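About Lakow

Lakow is a software company for robot hands. We do not build arms or hands. We write the programs which tell them where to go, how to close the fingers and when to let go again.

The company was started by Gyu-bin Shin, who had worked before on control of packaging machines. Today our main product is Plunon, a planner for grasping in shops and small warehouses. It takes the camera picture and the touch signals from the fingers, and it makes a new plan many times while the hand is moving. Our second tool, Fillell, is for the engineers. It records every trial and shows the planned path next to the real one, so a mistake can be found the same day. 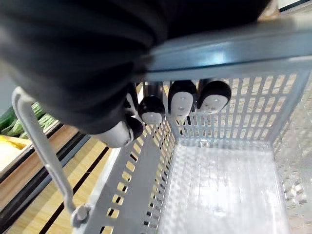 Four fingertips over the rear side of an empty shopping basket, next to the produce.

Baskets took us a long time. The walls are full of small openings, the plastic gives strong reflections, and a depth camera often sees a hole where there is a wall. In February we finished a new wall model for Plunon. We tested it with 1372 placing trials, and all of them are kept in Fillell, also the bad ones.

Our office is on floor 2 of the Bondarchuk building, with the test shop in the next room. The shelves there are changed often, because a planner that knows only one shelf is not useful to our customers.

If you have a robot hand and want to try Plunon with it, please write to us. We answer in English and Korean.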